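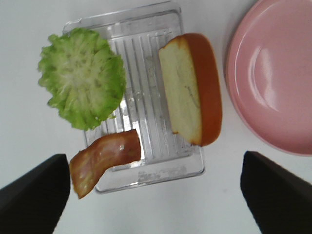 Urrego, November

Ticket 618: Lova gripper reports "object held" while holding nothing
Product: Lova two-finger gripper on a Zoltgate arm
Controller: Clurkar, with the stock Zoltgate controller swapped in for comparison
Priority: Normal (raised from Low by us, lowered to Low by the portal, raised again by us)
Status: Open

Original report

We are trying out two controllers on the same arm, gripper and wrist camera, to decide which one we keep. The task is sandwich assembly with toy food: bread, lettuce, bacon, sometimes cheese, moved from a clear tray to a pink plate. It was picked because the parts are soft, thin and differently shaped, and because it sounded easy in the meeting.

With the Clurkar controller, the gripper closes on a bacon strip, lifts, reports "object held," travels to the plate, opens, and reports "object released." The bacon meanwhile is on the tray, where it has been the whole time. Every line in the log is green. If we only read logs we would be very pleased with our sandwiches.

With the stock controller the same grasp usually fails too, but it says so and stops. We would like the first controller to be as good at failing as the second.

Steps to reproduce:
1. Lay a bacon strip over the rim of the tray, one end on the tray and the other drooping toward the table.
2. Run the default thin-object grasp.
3. Read the log. Then look at the table.

First reply from support

Thank you for contacting support. Please power cycle the arm, the gripper and the controller, confirm that the fingers are clean, and attach the log.

Our reply

Power cycled in that order, then in the reverse order in case anyone felt left out. Fingers wiped. Log attached. The bacon result is the same. The bread result got slightly worse, which we put down to having wiped the fingers.

Second reply from support

The log shows the held flag going high while the fingers are still closing. Please check the settle delay on the Clurkar side. The default is 0. Please try 200 ms and repeat with a thicker object first, so that we can separate a timing fault from a thickness fault.

Our reply

Set to 200 ms. Switched to bread.

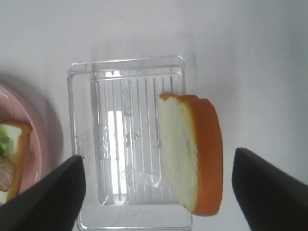

Does the settle delay slow down the whole cycle, or only the grasp?

Only the grasp. The controller waits out the delay once, after the fingers stop moving and before it sets the held flag. Travel and release timing stay as they were.

Log entry, late morning

Bread is now reported correctly. When the fingers have the crust, the flag goes high. When they miss, it stays low and the arm stops over the tray looking thoughtful. We ran it with the slice inside the tray and with the slice hanging over the rim, and the flag was right in both positions.

One thing that may or may not matter: approaching from the plate side, the left finger comes down very near whatever has already been stacked. The path planner thinks the plate is flat. It was told about the plate. It was never told about lunch. We raised the approach height and moved on, but an obstacle height setting that updates after each placement would be nice, and we are filing that separately so it can be ignored separately.

Bacon is still reported as held when it isn't. So the timing was one fault and there is at least one more behind it.

Third reply from support

Good progress. The remaining fault is consistent with the minimum width setting. If the object is thinner than the minimum width, the Clurkar controller cannot tell a closed grasp from an empty one and falls back on motor current. The rubbing of one fingertip against the other can raise the current enough to count as a grasp. Please run the empty-close calibration, then present the thin parts upright if your setup allows it.

Our reply

So it was holding its own hand. Understood.

Calibration done. It failed the first time because the wizard wants the wrist at its home angle, and our wrist was a full 360 degrees from home, a position that looks exactly like home to a person and nothing like home to the wizard. The error text was "Calibration unavailable." Please consider adding the words "unwind the wrist." It took us until after lunch to think of them ourselves.

We then tried standing the parts up in a clear container, leaning on the bar at the back, with ruled paper on the floor so the camera has something to look at besides transparent plastic.
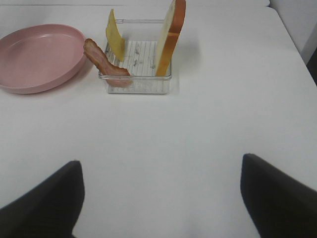 Container setup: bacon over the front corner, cheese and bread upright, plate empty.

Log entry, mid-afternoon

Results with the parts standing up, both controllers, same camera, same lights:

Bread: fine on both. Bread has been the only adult in the room all day.

Cheese: fine on Clurkar after calibration. The stock controller gets it too, but squeezes first and asks later, so the slice tends to arrive with a bend. Turning the force down cures the bend and then drops the bread. There is one force setting for the whole job on the stock controller, where Clurkar lets us set it per part. Point to Clurkar.

Bacon: better on Clurkar. The flag now goes low on an empty close. It still goes high if only one fingertip has caught the wavy part and the strip is about to leave. We can live with this, since technically it was holding the bacon at the time.

Lettuce: not tried upright. It would not stay upright for either of us.

Camera note: the paper helps a lot. On the bare ridged floor the depth values jump between the ridges and the table underneath, and the grasp height jumps with them. With the paper in, the height settles down. If your documentation has a page about clear plastic, we couldn't find it, though we could presumably see straight through it.

Fourth reply from support

There is no page about clear plastic at present. We have passed this on. Please confirm whether the empty-close calibration survives a restart, then run the full sequence on Clurkar with the settings below.

Our reply, with the settings as we have them now

Settle delay: 200 ms
Minimum width: from calibration, not typed in by hand
Force: per part, with cheese and lettuce low, bacon medium, bread whatever it likes
Current fallback: off
Approach height: raised, see above
Wrist: home, the real one

Calibration does survive a restart of the controller. It doesn't survive unplugging the gripper, and there is no warning that it has gone, so the old behavior comes back with all its green lines. We found this by tripping on the plug.

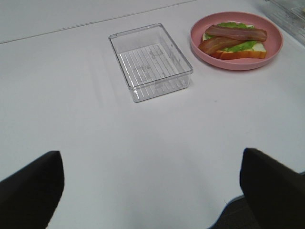

Sandwich on the pink plate: bread, lettuce, two bacon strips. Container empty.

Log entry, 5:40 p.m.

Where the comparison stands. We are leaning toward Clurkar, mainly for the per-part force, with the stock controller kept on the shelf for anyone who prefers bad news early. The gripper itself has behaved throughout. Most of what we blamed on the fingers in the first report belonged to settings, and we withdraw the sentence about the fingers in the attachment, along with the adjective.

Still open from our side:
- a warning when the calibration is lost after an unplug
- a better error than "Calibration unavailable"
- the one-fingertip case on bacon
- whether current fallback should be on by default for anything at all

Please don't close the ticket automatically. The portal has offered to do so twice.

Fifth reply from support

Confirmed, the ticket will stay open. The unplug warning has been logged as a defect against the Clurkar plug-in and the error text as a documentation request. For the one-fingertip case, please send a log with the finger position trace turned on. The switch is under Diagnostics, on the second page.

Our reply

Trace is on. Will send the log tomorrow, after we tape down the plug.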